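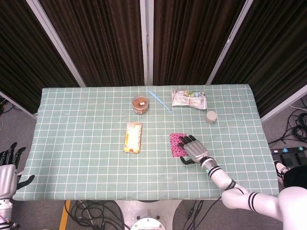 Packaging and Shelf Life
Notes for lecture 5

Last lecture we left a cracker on the bench with its wrapper open and asked what would become of it. The answer, as the keener among you wrote at some length, is that it takes up moisture from the air until it reaches equilibrium with the room and tastes like the carton it came in. These notes pick up from there. They are no substitute for the reading, though I have met several students willing to test that.

What a package is for

The textbook definition is containment, protection, information and convenience, in whatever order the marketing department was feeling that morning. For this unit we care mostly about protection. Food in a package is threatened by oxygen, water vapour, light, microbes and the person stacking the pallet. A good package slows each of these down enough that the food gets eaten first.

Please notice "slows down". Plastics are permeable. Gas dissolves into the film on one side, wanders across, and comes out the other. The rate depends on the polymer, the thickness, the temperature and the difference in partial pressure. If you double the thickness of a single film, you halve the rate, and you also annoy whoever is paying for the resin.

Materials, quickly

Tinplate and glass are the aristocracy. Nothing much gets through the walls, so your problems live at the closure. When a jar fails, look at the lid before you develop a theory about the glass.

Foil laminates do very well against light and oxygen until somebody folds them. Repeated flexing opens pinholes, and a pinholed laminate is an expensive way of buying an ordinary bag. Metallized film is a different thing from foil, although it is just as shiny. It is a plastic film carrying a very thin layer of aluminum. Every year a third of the class uses the two words interchangeably in the exam, and every year I take the marks off.

Polypropylene keeps moisture out nicely and lets oxygen in. Nylon and EVOH do the reverse, and EVOH loses much of its talent in humid conditions, so it gets sandwiched between layers of something drier in temperament. Paperboard is there to hold the shape and the colour printing. If it is protecting your food from anything other than being ignored, there is probably a coating on it.

The Rokedden case

Kristóf Dudás has let us use his records from the Rokedden oat biscuit, for which I'm grateful, as they do not flatter anyone. The biscuit was given a shelf life of 229 days on the strength of an accelerated trial at high temperature. Complaints of a painty, stale flavour began well before that. The trial had measured moisture, and moisture was fine. The fat was oxidizing, and it had not been invited to the trial.

Two lessons. First, find out how the product dies before you decide how long it will live. Second, accelerated storage only helps if heat speeds up the same reaction that matters in the cupboard. Melt the fat at 40 °C and you are now studying some other biscuit.

Dating

"Best before" in Canada concerns quality – flavour, texture, nutritional value – in an unopened package stored properly. It is generally required on prepackaged foods that will keep for 90 days or less. It is not an expiration date, which belongs to a short list of special products such as infant formula. My neighbour discards mustard on the stroke of midnight regardless.

Lab

Stuart Crabtree runs the seal strength session in room 2641. Bring a lab coat and closed shoes. Cut your strips square to the seal, and record where each one failed as well as the force. A peel at the seal and a tear beside it can give the same number and mean quite different things. Groups sharing the Karppinen tester should zero it between samples. Stuart can tell when you haven't, and he enjoys it.

Reading

Vainio and Honkanen, course reader, the sections on permeability and on seals. Skip the appendix on cork unless you have a personal interest.

For the tutorial

Choose one packaged food from home. Work out its most likely mode of failure, which layer of the package is meant to prevent it, and what happens once the thing is opened. One page, double-spaced, due before the December break. Crumbs should be removed before submission.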